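How to Read a Transfer Rumor Without Losing Your Afternoon

Every window I promise myself I will ignore the gossip, and every window I end up at 11:40 p.m. reading about a left back's layover. If you are going to do this to yourself, you may as well do it properly. What follows is the method I use on the Butia message board, where I have been wrong in public 17 times that I admit to.

You need a browser, a notepad and a low opinion of the word "set."

Step 1. Find the first version

Most rumors you see are copies. A site in one country quotes a site in another, which quotes a radio show, which had a guest who once shared an elevator with an agent. Take one odd phrase from the story, put it in quotation marks and search for it. Sort by date and go back as far as you can.

If the trail ends at a named reporter who covers the club every day, keep reading. If it ends at an account with a cartoon lion for a face, close the tab and go outside.

I once followed a story about a striker through nine websites. The last of them credited the first.

Step 2. Read the verbs

Headlines are written to be clicked, so skip to the verbs in the body. These are my own translations, built up over several miserable summers:

"Monitoring" means someone at the club owns a television.
"Admirers of" means the same, with better manners.
"Considering a move" means his name came up in a meeting.
"In contact with" means an email was sent. It may not have been answered.
"Submitted a bid" is the first one worth your time, because a bid has a number in it and somebody can deny it.
"Medical booked" is the good stuff, unless it comes from the lion.

Write down the strongest verb you find in the story. If the headline uses a stronger one, trust the body.

Step 3. Ask who gains

Stories come from somewhere. A player with a year left on his contract who is suddenly wanted by four rich clubs probably has an agent who would like a word about wages. A club that lets it be known it has "several offers" for a winger would like one offer.

My friend Marwan Abou Jaoude keeps two columns for this, headed "helped by" and "hurt by." If the selling club, the agent and the player all land in the first column and the second is blank, he calls it an advertisement and moves on. It takes him maybe a minute. I argue with him for an hour first and then agree.

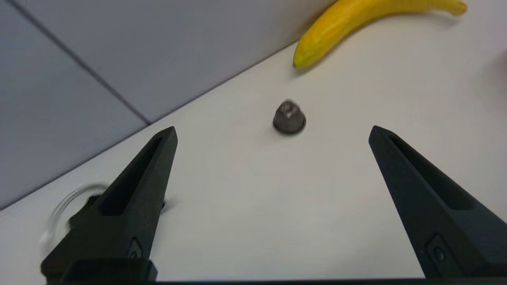 Step 4. Check whether there is room

Fans forget this one, me included. Look at the squad list and count the players in that position. Then look at how long their contracts run. A team with three healthy goalkeepers, all signed for years, is not shopping for a fourth, whatever the fan channels say.

Check the league's rules on squad size and foreign players too, if it has any. They are usually on the league's own website, in a document designed to repel readers. Search it for "registration" and skip the rest.

Step 5. Score it

I give each rumor up to ten points: four for the source, three for the verb, two for squad need and one for timing. Timing means whether the window is open or close to opening. A "done deal" reported in October gets a zero there and a hard stare.

Anything under five I don't mention to anyone. Five to seven, I tell Xiuying Gu, who supports our rivals and will remember it forever. Eight or more and I let myself look up what number he wears.

A thread on Butia applying this scoring ran to 3,586 replies over one window, and over 2,570 of them were about whether the goalkeeper counts as a position. I would not read it from the beginning.

Step 6. Write down your guess and wait

This is the part that stings. Put the rumor, the date and your score in a notebook or a spreadsheet, and don't touch it until the window closes. Then mark each one: happened, didn't happen, or happened to a different club.

After two windows, look back at which sources earned their points. Drop the bottom half. You will find that a reporter you dislike is right most of the time, and that the one who says nice things about your midfield is hopeless.

If you get stuck

The same story shows up in two languages with two different fees: one may include add-ons. Use the lower figure and expect to be annoyed.

The player has posted an airplane emoji: he may be going on vacation. They do that.

The club has denied it: a flat denial from a named official costs the rumor two points. "We don't comment on speculation" costs it nothing.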